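The planner that is allowed to say no
An interview with Kiran Prajapati, software lead at Brastton

April 12, 2021

Kiran Prajapati came to robots by way of databases. For several years he wrote code that moved records from one table to another, and he says that this work prepared him better than people believe. "In both cases you have a thing in one place and it must be in another place," he says. "And in both cases the trouble is in the middle, when it is in neither."

Today he leads the software side at Brastton, a small company that makes planning and control software for two-arm work cells. Their main product is called Kirix. It takes what the cameras see, decides which arm should do what, and sends the movements to the motors. I spoke with him for an afternoon, first over tea and later next to one of the cells, where he kept one eye on a terminal window during the whole conversation.

I asked him first to explain Kirix to someone who has never programmed a robot. He thought for some time before he answered.

"There are three programs which talk to each other," he said. "The first one is Yen, and it looks. It gives me a list: there is a bin, it is turned by this much, there is a tool, its handle is on this side. The second one is the planner. It takes the list and makes a path for each arm. The third one is the controller, and it follows the path and complains if it cannot."

The complaining, he told me, was added late. In the first version the controller did its best with whatever path it received. If the path was bad, the arm became slow, or it shook a little, and the planner never learned about it. "The planner was like a manager who sends letters and does not open the answers," Prajapati said. Now the controller can refuse a path before the arm moves, and it must send back the reason. There are 13 possible reasons. He wanted fewer, but each time the team tried to join two of them, somebody lost a day looking for a fault in the wrong place.

Much of our talk was about one small job, putting hand tools in a plastic bin. I said it sounded easy. He agreed that it sounds easy.

"A screwdriver is long and thin, and it lies flat," he said. "The fingers must come down very near to the table. If my idea of the table height is wrong by a little, I press on the table or I close above the tool. And a screwdriver has two different ends. If I take it by the shaft it can turn in the fingers. So we ask for the handle, or for the place close to the handle."
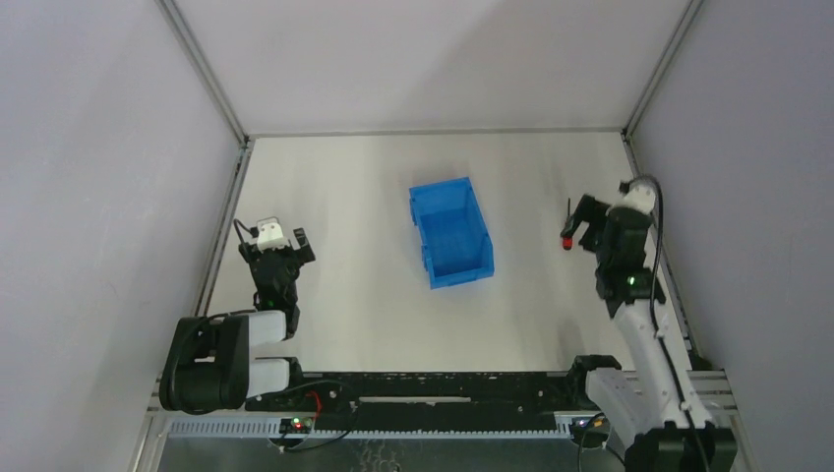

The tool-to-bin task in the Brastton cell, with the right gripper at the screwdriver and the left arm folded.

Choosing the arm is the planner's first decision, and it was this part that Prajapati most wanted to talk about. In the older version the rule was simple: the nearer arm takes the object. This rule is correct most of the time, and for that reason it stayed in the code for a long time. But it looks only at the tool and it forgets the bin. An arm can be very near to the tool and then have an uncomfortable way to the place where the tool must go, with the elbow almost straight or the wrist at the end of its range.

"So now we plan backward," he said. "We first ask, how would I like to stand when I open my fingers over the bin? We find some good positions for this. Then we ask which of them can be reached from a good grasp. Only at the end we ask how to come to the grasp from where the arm is now. It costs more computing, but the arm does not arrive somewhere and then discover that it is stuck."

The second arm is a different problem. When it has nothing to do, it still takes up space, and its elbow can be in the way even if its gripper is far from everything. Kirix treats an idle arm as an obstacle which can be asked to move. The planner first tries to find a path around it. If it finds none inside the time limit, it makes a short path for the idle arm as well, and the two are sent together.

I asked why the idle arm is not simply sent home each time, to a fixed position well out of the way.

"We did it like this for one year," he said. "It is safe, and you wait a lot. You also get the cable problem." Every movement of the wrist bends the cables which run along the arm, and the model of the arm in the software did not include the cables at all. A path could be free of collision on the screen and still pull on a cable in the real cell. His colleagues at Benham, the firm which helped them with the collision checking, suggested that they should put the cables in the model as thick soft tubes. This makes the arm a bit fatter than it is. Prajapati was against it in the beginning. He was afraid that the planner would refuse too many paths.

They tested it on recorded jobs. Of 4000 recorded requests, the new model with tubes refused only 10 that the old model had accepted. He looked at each of the 10 himself. "In nine I was happy that it refused," he said. "One was perfectly fine and I am still a little angry about that one."

The recorded jobs are a subject by themselves. Brastton keeps every request which the planner receives, together with the answer it gave. When somebody changes the planner, the old requests are played again and the answers are compared. The tool which does this has no proper name. It lives in a folder called "again", and so everybody says "did you run again", which confuses new people very much.

"I would give up almost any other tool before this one," Prajapati said. "A planner has some randomness inside. You change one line, you try it on the cell, it works, you are satisfied. It tells you nothing! You must try it on all the strange requests from last winter too."

One of these strange requests has become well known in the team by its number, 2376. In this request the bin was reported with a rotation which was wrong by exactly half a turn. A bin like theirs looks almost the same from both ends for a camera, but one end has a lower wall, and the planner likes to come in over the lower wall. With the wrong rotation it came in over the higher one. The path was legal and the controller accepted it. The fingers touched the wall and pushed the bin along the table.

"Three programs, and each one did its work correctly according to its own information," he said. "So who has the bug? We discussed this for a whole morning." In the end they changed Yen, so that it now reports how sure it is about each part of its answer separately. It can say that it is very sure where the bin is and not so sure which way it points. When the second number is low, the planner keeps enough height to clear the wall on any side.

I wanted to know how he sees learned control, where a network is trained from demonstrations and the steps are not written by hand. He does not see it as an enemy. The team has a branch of Kirix in which the last part of the grasp, from just above the tool until the fingers are closed, comes from a learned policy. The planner brings the arm to the start and takes it over again afterward.

"For the last part it is better than my code, I must admit it," he said. "My code knows geometry. It does not know how it looks when a handle begins to roll." But the output of the policy goes through the same controller, and the controller can refuse it in the same way. He was quite firm on this point. He does not want a second door into the motors.

The difficult question is what to do after a refusal. A planner can be asked to try again with a different seed. A policy, given the same picture, tends to suggest the same movement again, and the arm can stay above the tool without any progress. For the moment they lift the gripper a little, turn the wrist by a small angle and start again. Prajapati called this solution ugly, and then he showed me the code for it, which is very short and has a long comment above it.

Before I left I asked what he is working on next. The branch with the learned grasp should be merged in May, if the replay results stay good. After this he would like to work on handing a tool from one arm to the other, which Kirix can do today only at a fixed place above the middle of the table. He wants the planner to choose the place by itself.

"Now it is like two people who can meet only at the train station," he said. Then something in the terminal window turned red, and he pulled his chair closer to the screen and began to read the reason.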